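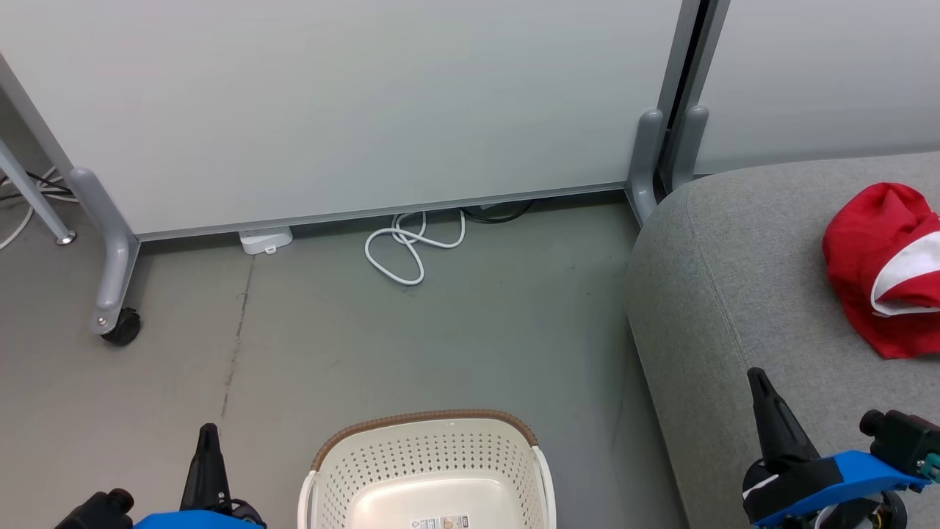

Four weeks with the Jotard trackball

2020-04-23

I have wanted a proper trackball for years, and last month I finally gave in and bought the Jotard. I'm so glad I did! My wrist had been grumbling every evening since I started working from the kitchen table, and the little travel mouse I'd been using is fine for a train journey but miserable for a whole day of spreadsheets.

The first two days were awful, I'll admit. I kept picking the thing up and trying to slide it. Closing a browser tab took three goes, and I sent a half-written email to my entire team (sorry again, everyone in Tetuvthorpe). Then on the third morning it clicked, and I found myself flicking the pointer across two screens with one lazy roll of the thumb. What a lovely feeling!

The ball is big and heavy and pops out from underneath with a push, so you can clean the bearings with a cotton bud. Do this more often than you think. Mine got sticky after a week of toast.

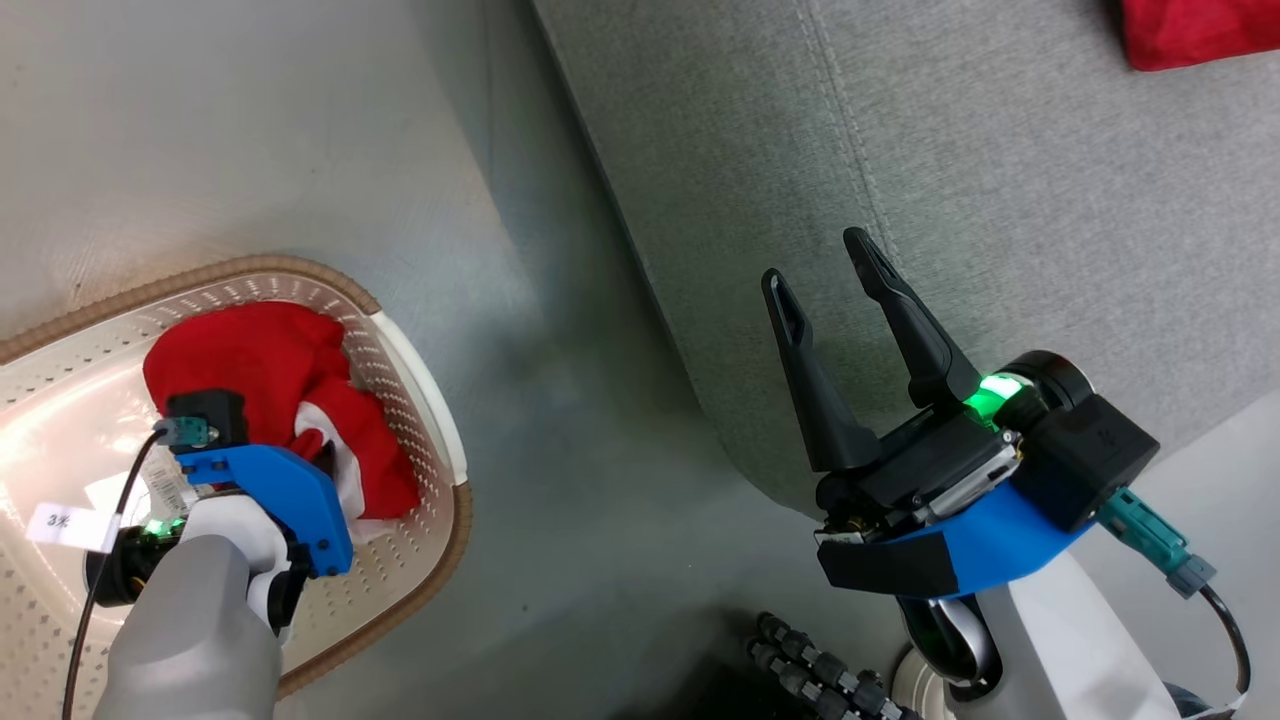
Red garment in the laundry basket, beside the grey sofa.

Settings, for those who asked. I started at 3000 on the sensitivity scale, which was hopeless – the pointer shot off like a startled cat – and I've crept down bit by bit to 2347. Yes, the software really does let you type in a number that fussy. I love it. Scroll speed is at 80, and I've set the small button by the ring finger to go back a page.

It cost 80 pounds, and the Soylu I nearly bought instead was a fair bit cheaper. Arben Atanasov has the Soylu and lent it to me for an afternoon over the winter. The buttons are quieter and it's nicer for small hands, but the ball is on the top, under your fingers, and I never got the hang of dragging files with it. If you draw or edit photos you may well like it more than I did.

My one moan about the Jotard is the cable. It's stiff, it kinks, and it's far too short to reach a computer under a desk. I've got it plugged into an old Deswood hub for now, and that works perfectly well apart from a grumpy moment each time the laptop wakes up.

Next up is a keyboard to match. I have my eye on a split one and plan to order it in May, so if you've used one, please leave a comment and tell me how long the typing takes to come back!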